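Jaunzems Gripper Simulator, club licence

Price: 80 per club, per school year
Seats: 9
Runs on: ordinary school laptops, no graphics card needed
Supplied by: Dindum
Page last changed: May 28, 2021

We sell this to school robotics clubs and we have our doubts about it, so read to the end before you order.

The program gives each pupil a two-fingered gripper and a set of rooms to drive it through. Rooms come with different walls, stone and tile among them, and the club leader can change the light. Pupils write their own code for opening, closing and turning. The Pastberg Cup accepts it for the first round, and that is why most clubs ask for it.
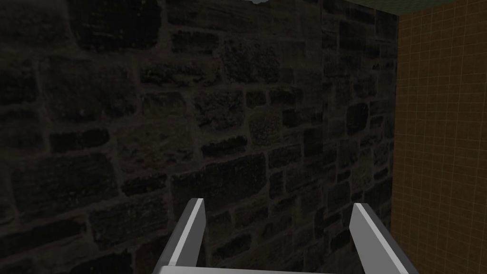 The maker says 2,000 practice runs in the program are as good as a term with a real arm. We don't believe it. Ojārs Vasiliauskas ran it with his after-school club from March, and his pupils got very quick on screen. Then they tried the same code on a Stuster arm and dropped the block again and again. Friction in the program is far too kind — almost anything stays held once the fingers close.

It is good for learning to steer, for finding mistakes in code before a motor gets hurt, and for giving a whole club something to do when there is one arm between them. It won't teach anyone how hard to squeeze.

Version 2 is promised with better contact. We have not seen it and would not buy on the strength of it.

Included: installer, club leader's notes, room editor
Not included: arm, cables, Pastberg entry fee
Returns: unused licence keys only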